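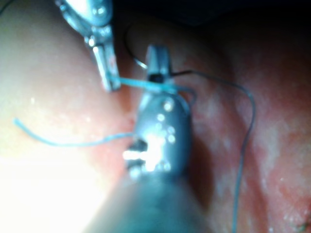 Two instruments with the suture thread. Demonstration Theater, Dratesance.

The Institute at Dratesance opened its doors to the public at nine in the morning, as it did each September, and by half past the hour all 531 seats in the Demonstration Theater had been taken. A further group of visitors was directed to the lower hall, where the program would be shown on a second screen.

Visitors were asked to silence their telephones. They were reminded that the operating room was on the far side of the building, that the patient had given written consent, and that questions would be taken by the moderator between stages of the procedure.

The Deputy Director welcomed the guests on behalf of the Institute and its partner, Trinico. The Odera system, she said, had been in service at Dratesance for 5 years and had been used in 688 operations. She wished to make clear that the system did nothing by its own decision. A surgeon sat at a console, and the instruments followed the surgeon's hands.

The screen was then switched on, and the audience grew quiet.

In the fourth row sat a retired seamstress who had come on the early bus from Jolthorpe. She had received her invitation in the spring, in the same envelope as a letter wishing her a continued good recovery. She had read the letter once and the invitation several times. For thirty-eight years she had sewn linings into winter coats, and she had wanted to know, since her own operation, what sort of hand had been at work.

The moderator explained that the surgeon was closing an opening in the tissue. She spoke of depth and of tension. The seamstress listened politely and watched the needle. 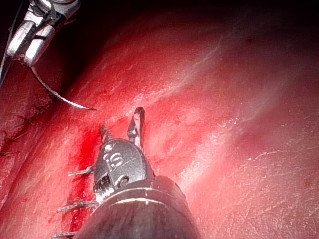

"We have a question from the fourth row," the moderator announced.

The seamstress stood, as she had been taught to do when addressing an institution. She asked whether the surgeon could feel the thread.

There was a short delay on the line. The surgeon's voice, when it came through the speakers, was calm and a little tired. He replied that he could not feel it. He judged the pull by eye, from the way the tissue gathered, and he had practiced on 800 lengths of thread before he was allowed to sew a living person.

"And if you pull too hard?" she asked.

"Then it puckers," said the surgeon.

"Yes," said the seamstress. "It does."

She thanked him and took her seat. The moderator thanked them both and invited the next question, which concerned the cost of the equipment and was referred to the Office of Finance.

At the close of the morning session, guests were asked to leave by the east doors, where coffee was served. The seamstress remained in her place for several minutes with her coat across her knees. She turned back the lining near the hem, found the place where she had once mended it, and ran her thumb slowly along the stitches until an usher came to ask whether she required assistance.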